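Skurnbridge Boards > Arms and Cells > Setup and Repair

Gripper fingers won't home after pedestal move

gedico_m
Moved the base in our sim cell 20 mm down to match the real pedestal. Now the hand homes fine on the real arm but times out in the sim at startup. Limit is 300 steps. Anyone seen this?

Sadia Yousafzai
Did you change the start pose too? If the base dropped and the joint angles stayed the same, the hand dropped with it. It could be touching the table.

gedico_m
Joint angles are the same. It isn't near the table though.

tk58
It's the finger friction. Set it back to default and stop messing with the pose.

Sadia Yousafzai
Friction won't make it time out with nothing in the grip. I'd look at the finger width tolerance. Can you post the start state?

gedico_m
OK, this is with homing stopped at the timeout.

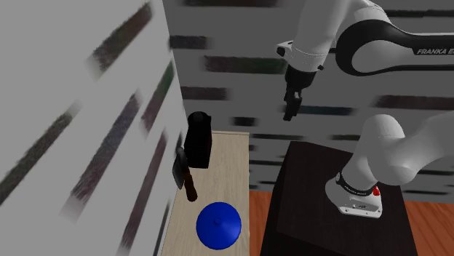 Start pose, fingers together, nothing under them. Blue dome, hatchet and mug on the table.

Ghazala Dhanial
Fingers look shut to me. Homing in the Clernia loader waits for them to open first, then close. Check the open command is being sent at all. Mine went missing when I edited the base file by hand.

tk58
Still say friction.

gedico_m
Open command was gone from line 19. Put it back and it homes. Friction untouched, sorry tk.

Sadia Yousafzai
Keep a copy of that file before the February update.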